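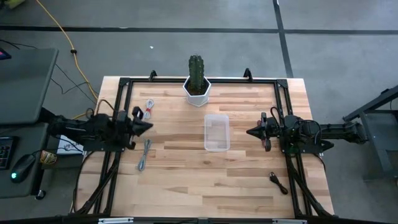 The Equipment Subcommittee of the Kastach Works met in the canteen annex in October, the boardroom being under repair, and took up the matter of the second bench.

Dilruba Mollah had prepared the request. It ran to four pages, which was two more than the form allowed, and she had stapled the extra pages behind the signature sheet so that a reader who stopped at the signatures would believe the document complete. She had learned this from her predecessor. The request was for one additional two-arm bench, to be placed beside the existing one, for the purpose of sorting and boxing cables returned from the field.

"The present bench is in use," the chairman said. He read this from the first page.

"It is in use every shift," said Dilruba Mollah.

"Then it is successful."

"Yes."

"Then the need is being met," the chairman said, and made a mark.

It was the practice of the Subcommittee to consider the price of a thing before its purpose. The supplier, a firm called Pappas, had quoted for the arms, the grippers, the frame and the fitting as a single line, and had quoted separately for the tabletop. The tabletop came to 600 dollars. The member from Accounts observed that the Works owned a great many tables.

Dilruba Mollah replied that the first bench had been trialed on one of those tables, a folding one, and that the arms had shaken it so badly during the first week that a gripper closed on the edge and would not let go until it was switched off at the wall. The present top was wood, in long strips glued side by side, and did not move. She had put this in an appendix. The member from Accounts had not received the appendix. It was found, after a search, under the coffee tray.

"And the plant?" asked the member from Accounts, when he had read it.

The inventory of the bench, which the rules required to be attached, listed a cactus in a white pot.

"It is used to test reach," Dilruba Mollah said. "The arms must pass a tall object at the back of the table and not touch it. A wooden post was proposed. The operators preferred something they would be sorry to knock over."

"What did it cost?"

"It was brought from home."

There followed a discussion of whether an article brought from home could be listed as an asset of the Works, and if so at what value, and whether it depreciated. The chairman believed that a cactus appreciated, as it grew. The member from Accounts asked that this remark be left out of the minutes, and it was left out, but Dilruba Mollah wrote it on the back of her folder.

At three in the afternoon the Subcommittee walked over to see the bench for itself. Such visits had been recommended some years earlier by an auditor from Fustville and had never before been carried out. The members stood in a row on the concrete, outside the black tape. An operator named Melano, who had been told only that people were coming, started the morning's routine over from the beginning, and they watched one arm lower itself to a gray cable, close, lift, and travel toward the clear plastic box in the middle of the table. The cable swung a little. It went into the box. The arm returned for another.

"How long did that take?" asked the chairman.

"Less time than the discussion of the cactus," said the member from Accounts, who had not been known to make a joke before, and who looked at once at his shoes.

They remained through 2 further cables. One was dropped. Melano typed something, and the arm went back, approached from a different side, and picked it up properly. The chairman leaned forward over the tape with his hands behind him, as he did at the retirement of long-serving employees.

The return to the annex was quiet. When the members had sat down, the chairman asked what would become of the cables if there were no second bench. Dilruba Mollah said that there were 300 crates of them in the north store, that more arrived with every truck, and that the store had been full since spring. She said that people had sorted them by hand until the people were moved to Dispatch. She had been one of them. She could still tell by touch, she said, a cable that had been closed in a door.

No question was put after this. The member from Accounts turned to the last of the stapled pages, and it was clear from his face that he was reaching it for the first time. It was a floor plan. The second bench was drawn in pencil next to the first, with the stands measured, the tape measured, and a very small circle at the back of the tabletop.

"What is the circle?" he said.

"Provision for a plant," said Dilruba Mollah.

The chairman asked whether it would be charged to the project. She said it would not. She had a cutting on her kitchen windowsill, and if the order were placed before the end of the month, the supplier's delivery and the roots should arrive together.

The request was approved subject to resubmission on the proper number of pages. The member from Accounts asked to have his pen back, and the Subcommittee moved on to the boardroom ceiling.

Related stories
The Ladder Requisition
Minutes of the North Store
A Quotation for Rain
The Auditor from Fustville

Contact the editors | Copyright the author, all rights reserved | Back to top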